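Caderno da bancada, célula de embalagem, Wakatcombe
abril de 2022

Reunião curta com o turno da manhã antes de ligar a linha. Marjorie Kershaw trouxe a lista do pessoal, passo para aqui antes que se perca:

- quem fica no posto 3 quando o robô pára? Ninguém assinou essa parte.
- rodízio: antes trocavam de posto de 2 em 2 horas, agora a troca ficou presa à recarga dos tabuleiros. O Malachy diz que os pulsos agradecem mas as costas não.
- barulho. Menos do que a máquina velha, mas o apito de fim de ciclo irrita toda a gente. Baixar o volume ou trocar por luz (perguntar à Kerard se a caixa deles deixa).

Poppy Holroyd fez março inteiro ao lado da célula e é quem melhor sabe quando a coisa vai encravar. Ouve antes do alarme. Isto não está em procedimento nenhum e devia contar para a categoria dela, falei com o Roy Crabtree, ficou de ver. Insistir.

Encravamentos no turno de ontem: 5. Três por tabuleiro mal assente, os outros dois não sei, registo incompleto. A folha pede código de falha e o código não diz nada a quem está de pé na linha. Imogen propõe um campo livre, "o que é que viste". Concordo. Fazer a folha nova hoje, nem que seja à mão.

Formação: 6 pessoas inscritas, sala pequena. Dividir em dois grupos. Não começar pelos slides da Anstead, na última vez metade desligou ao segundo. Começar pela paragem de emergência e pelo rearme, que é o que lhes tira o sono. O Malachy quer também perceber quem decide a velocidade da linha. Pergunta justa, hoje decide o escritório sem perguntar a ninguem. Levar isto à próxima.

Medo de perder o lugar: veio outra vez, dito a meia voz no fim. Não tenho resposta que preste. Pedir ao Roy que venha ele dizer o que está escrito no acordo e o que não está.

Parte prática da formação faço primeiro na simulação, com o modelo que montei no Ravn, e só depois à célula. Assim podem errar sem partir tabuleiros e sem a chefia a olhar por cima do ombro. Cenário pelado de propósito, planos cinzentos e azul-esverdeados e mais nada, para não se distrairem. Arranco com a pinça aberta e vazia, dedos bem afastados, e pergunto onde é que poriam a mão e onde nunca. O serrilhado do dedo direito vê-se bem desta vista, serve para falar de marcas no cartão, queixa antiga da Poppy. No esquerdo deste ângulo não se vê dente nenhum, rodar a vista antes da sessão e confirmar no modelo.

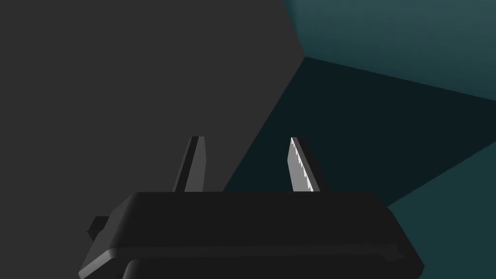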